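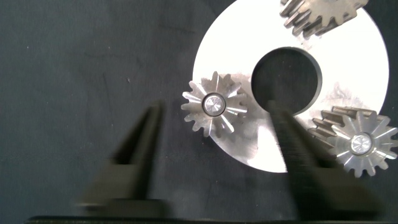 A game loop is the bit of a video game that never stops going round. Every game has one. Racing games, farm games, the one your cousin won't let you play. Picture running your finger around the edge of that white plate, the one with the hole in the middle. Round you go, back to where you started, off again. The computer does the same thing with a list of jobs, only much, much faster.

Reading time: 4 min
Print | E-mail

So what's on the list? Say you're playing Horkus, and Horkus is a wombat who digs for treasure.

First job, check the buttons. Is anyone pressing jump? Second job, move everything. Horkus goes up a bit, the rock rolls a bit, the clock ticks down. Third, check for bumps. Did the rock hit him? Ouch. Last job, draw the new picture on your screen in all its colours. Then straight back to the buttons.
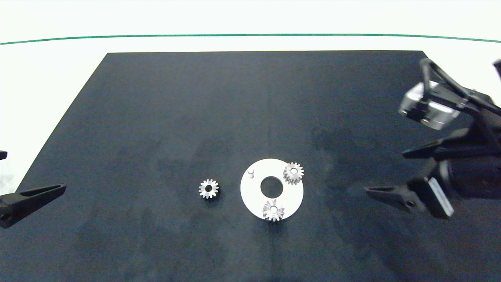 Each trip round makes one picture, called a frame. Lots of frames in a row look like movement, same as a flip book. If a level has 200 rocks in it, thats 200 things to move and check every single time. Too many and the computer can't keep up. The game goes jerky. That's lag! (One kind of lag. Theres another kind to do with the internet, different story.)

Try it with a mate. One person is the buttons, one is Horkus. Call out "left" or "jump", Horkus takes one tiny step, freezes, waits for the next call. Do 20 goes. Slow, hey?

Next: how the game knows you fell in the Nulmont swamp.

Words by Nest Craddock

Print | E-mail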